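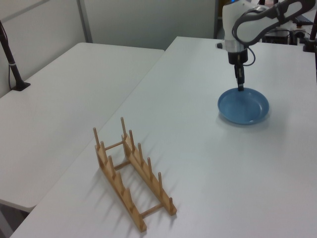 ## Can an arm load a dish rack reliably yet?

**boardfoot_34**

I run the kitchen at a small day center in Drutville and have a budget of 4000 for labor-saving equipment. One task I would like to hand off is racking plates after the wash: pick a plate up off the table, turn it on edge, set it between the pegs of a wooden rack. Shallow plates, one size. We do 159 on a normal Tuesday. Is a small arm with a two-finger gripper up to this, unattended? I can do basic wiring but no programming.

---

**Brenda Oakley**

Unattended, no. With a person nearby, partly.

The pick is the harder half. A shallow plate lying flat gives two narrow fingers very little to hold. The usual method is one finger inside the basin and one outside, closing on the rim, and the outside finger needs clearance between rim and table. A glossy glaze also throws reflections that upset depth cameras, so the height estimate at the rim can be off by more than 2 mm. That is enough to miss or to press the plate into the table.

Placement is mostly geometry. Fix the rack to the table, measure the peg spacing once, and teach the slots as positions. If the rack can slide, you need vision there too.

For your volume I would check cycle time before anything else. At 34 seconds per plate, 159 plates is about an hour and a half, not counting drops.

---

**Fencombe Rick**

Get a suction cup instead of fingers. Works fine on smooth plates if they're dry. Wet ones I don't know.

---

**t_rennie**

Suction is OK for the lift, but the cup has to clear the pegs when the plate goes in on edge. Check that with a cardboard disc first. Also ask any seller to run your plates and your rack, start to finish, without touching it.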